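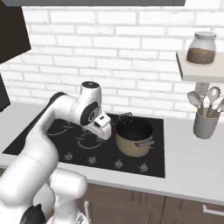
Fan speed, according to one reader in Zernham, matters less than the length of the duct behind it: her range hood pulled well on the test stand and poorly at home. Our measurements agree with her. The Roveck hood moved 1,062 cubic meters of air per hour with a short, straight duct. With two elbows and a longer run, the figure fell to 869. The Lura model lost less, mainly through its wider outlet.

Duct diameter should match the outlet for the full run. A reducer at the wall adds noise and cuts flow. Flexible hose should be pulled tight and kept short. Grease filters need washing every 6 weeks in a kitchen where frying is common, and the hood should be switched on before the pan is heated.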